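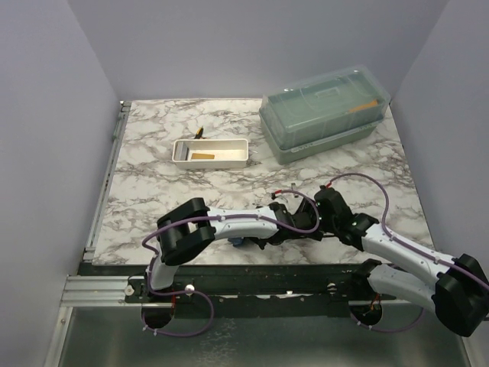
Both arms reaching over the marble board, grippers nearly nose to nose, tray and lidded box behind them.

Shared workshop, robot build group - minutes, 14/03/2023

I took the notes again, so blame me for the gaps. Four of us at the start, six by the time the kettle boiled.

Last time's minutes: fine, apart from my spelling of Joduler (one L!). Fixed.

Cables. Long talk about the purple ones. We like how they sit along the forearms with the ties, but the big loop at each wrist still makes people nervous. Agreed to leave the loops as they are until we've done 62 full handovers in a row, then look at the connectors again. The lower loops under the bases stay too.

Handover test. The Pant script passes a part from the left gripper to the right one. Best run so far is 16 in a row, which had me grinning all evening. Speed stays at the low setting. Somebody wanted to double it and got voted down, kindly.

Tray and box. Small parts go in the white tray, everything else in the green box with the clear lid. Please put the lid back on - I'm as bad as anyone.

Money. We have $732 left in the pot. The Veltora quote for two spare wrist motors came in higher than we'd hoped, so we're asking Evari for a price before we order anything.

Front panel. Marked, and I'd love to repaint it. No one else cared much. Left open.

Open day is in August and we'd like both arms running for it.

To do: me, write up the handover settings and email Evari. Whoever has the small hex keys, bring them back.

Next meeting same time in two weeks, bring snacks.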